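Laundry Day in the Flower Corner

Posted August 7, 2022

Hello again, and thank you for being patient with me, because I know I promised these pages back when the tulips were still up. For anyone who has wandered in from somewhere else, this is the part of the site where I put up photos of the small domestic things I love: baskets, drawers, hooks, folded cloths, wallpaper. Especially wallpaper. My grandmother papered the inside of her linen closet in Gekstead with cabbage roses, where hardly a soul would see them, and I suppose I have been looking for that closet ever since.

This gallery is all about one floral pattern and the washing that goes in front of it. I got 264 emails after the last wallpaper page (I am still answering them, so if you haven't heard from me, please don't be cross!) and most of them asked to see a bold print with ordinary, everyday things beside it, the sort of stuff you pick up and put down all day long. Well, I was delighted to oblige.

The orange and the turquoise

I have always been told that orange and turquoise are beach colors and should stay at the beach. I don't agree one bit. With that bunched-up orange garment draped over the turquoise basket, and pink and orange blossoms on deep teal behind it, I just want to go and wash everything I own. The mottled beige underneath is a great help too, as it gives your eye a place to sit down for a minute.

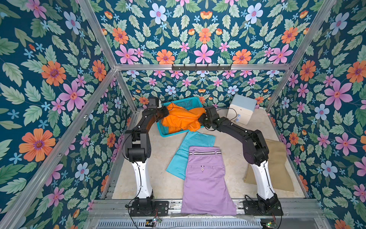

The tan cloth and the little drawers

A quieter one, and my own favorite of the pair. I'm a great believer in khaki and tan for household cloths, and my friend Nokuthula Sithole, who sews all her own kitchen things over in Leltby, has argued with me about it for years. She says tan is what you buy when you can't decide. But look how nicely the folded tan cloth settles into the basket, with a bit of it coming over the rim, and just a peek of orange at the corner underneath! I think Nokuthula may have to give me this one.

And then there's the small white cabinet, with its pale blue top and its two round knobs in light blue. I have a real weakness for little drawers. I keep buttons in mine, and birthday candles, and a key that doesn't fit any lock in the house, and I would happily find room on the shelf for another set.

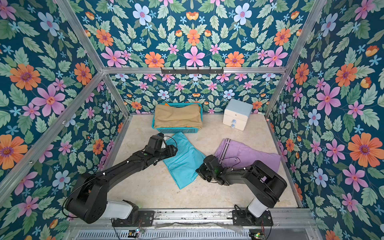
The knobs pick up the pale blue flowers in the paper, and that's the sort of small matching I enjoy much more than a room where everything came out of one catalog. If you have a plain white chest at home and a busy wall to put it against, new knobs are a lovely afternoon's work. Pirmin Bühler at the hardware counter in Illolthorpe let me rummage through his knob bin for almost 2 hours last winter, and I came home with four that were nearly the same blue, which was good enough for me.

The row of black hooks is worth a thought as well. I like hooks bare against a pattern, though I know plenty of you would have an apron and a peg bag hanging there before the kettle boiled. Both are fine. My own hooks at home have so much on them that I've forgotten what color the wall is.

I'm hoping to have the next gallery ready in November, and it will be tea towels, a great many tea towels, including the striped ones from Zamora that so many of you have been asking after. If you have a papered closet or a flowery corner of your own, do write and tell me what you keep in it.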